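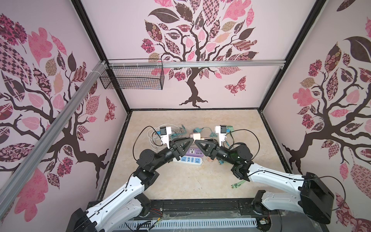
Back, left and right walls after papering, basket on the back rail.

October, 7 p.m.

Papering finished at a quarter to five. Writing the whole job up tonight while I still remember the order, as the notes from the last lining were useless. They said "trimmed to fit" and gave no dimension.

Back wall first. Measured between the black corner posts it is 1,151 mm at floor level and slightly less at the top. I checked it again with the steel rule and got the same result, so the posts lean toward each other by a small amount. I decided not to correct the posts. Cut the paper to the wider dimension and eased the top with the knife once it was up. The cut edge sits against the post on both sides and the lean does not show unless a level is held to it.

The pattern is the Rasovero tree, the one Gertraud picked from the sample book in the summer. Pale pink ground, dark brown trunk, curling branches, and leaves made to look like patchwork: checkerboard, floral, paisley, some plain maroon, some tan. Round pink blossoms in bunches. I had argued for plain gray. Gertraud Tanner's position was that she looks at these walls more than I do, and this is correct. The order was placed with Wieser and the rolls came in one delivery, batch 419 on every label. I wrote the batch number inside the cupboard door in case a repair is needed.

A large motif is harder to place than a small repeat. With a small repeat the error disappears. With one tree on a wall, the trunk has to stand where the eye accepts it, and everything else follows from that. I taped the back sheet up dry and stood off from it for a while. First attempt put the butterfly behind the right corner post, with one wing lost. Moved the sheet left by 104 mm, which brought the butterfly clear to the right of the trunk, partway up, with plain pink around it. Marked the top edge in pencil, took the sheet down, pasted, put it back on the marks.

Paste was the Drornier powder, mixed slightly thicker than the packet says. I let it stand for the full time. Last year I did not, and there were lumps under the paper that had to be cut and rolled flat. Brushed out from the center, then the rubber roller, then a dry cloth. One bubble near the base of the trunk. Pricked it and pressed it down.

Left wall second. It carries another of the trees, with the trunk dark and twisting and the branches running well across the wall. The large checkered leaf ended up near the upper corner. I would have preferred it lower, but lowering the sheet would have cost me the small butterfly close to the back corner, and I wanted that kept whole. Left it. The leaf is heavy where it is and I expect to stop noticing it by the end of the month.

The aluminum rail on that side is the awkward part. It runs on a diagonal from the upper corner, and I did not want to take it off, because refitting it means setting the angle again. Worked the paper in behind it with the plastic spatula. This took longer than the whole of the back wall. The white cable ties near the top of the rail were the other obstruction. I considered cutting them and fitting new ones and then did not, as the ties are sound and the bag of spares holds only the short size. The tails could be trimmed. Noted for another evening.

Right wall last, by which time I was quicker. Third tree. Large dark leaves at the top, oak-shaped leaves in pink, others in maroon and rose, and one big patterned leaf down near the lower edge. Alois Steiner came by while I was rolling it and held the top corner, for which I was grateful, as the sheet had started to slide. He asked whether the trees were meant to meet at the corners. They are not. The pattern is sold as separate panels and the branches do not carry across from one panel to the next. He thought they should have. I said he could write to Rasovero.

He also said the pink was lighter than he remembered from the sample. I held the sample against the wall and could see no difference. The sample book was looked at under the old lamp, which was yellower.

Floor. I had planned to replace it at the same time and had a quotation from Ramanano for a darker one. After washing it twice with warm water and a little soap I see no need. The light beige with the marbling is calm under three patterned walls, and a dark floor would have competed with the trunks. The mottling also hides small marks. The thin black edging where the floor meets the walls stays too – it covers the bottom cut of the paper, so the cut did not have to be perfect, and on the left side it is not. Cancelled the quotation by phone. The man was polite about it.

Basket. The black wire mesh basket went back up on the horizontal rail, at the left end. It used to hang farther along, about in the middle, where it would now have covered the best part of the tree. In the left position it still covers something, but only the outer growth. I have put nothing in it so far. Before the papering it held tape, two pencils, a dead marker and a quantity of paper scraps I could not identify. The tape and pencils are in the drawer. I propose they remain there.

Materials used: less than ordered. Six offcuts long enough to be worth keeping, rolled together with the pattern outward and put on the top shelf, the batch number on the outer one. If a corner lifts, the patch should be cut from the piece with the most plain ground, as the patterned leaves are difficult to match by hand. One brush ruined, my own fault, left standing in the paste during lunch. The knife blade was changed before each wall and once more in the middle of the left one. A dull blade drags damp paper and I have made that mistake before.

Still open:
The left wall, bottom cut. Check that the edging covers it along the full length.
Tails on the cable ties.
Faint pencil line on the back wall under the rail. Try the soft eraser once the paste has cured, not sooner.
Return the sample book to Wieser.

Gertraud came in at half past five with her coat on and looked at it for some time. She said the butterflies were a good size. Then she asked why the basket was on the left, and I explained, and she said she would have hung it on the right. There is a butterfly on the right. I pointed this out. She went to look again and agreed that the left was acceptable.

Window left open a hand's width for the night, heating low so the paper does not dry too fast and pull at the corners. Washed the bucket and roller. My right shoulder is stiff from reaching behind the rail. Will look at the edges in the morning before anything else is done in there.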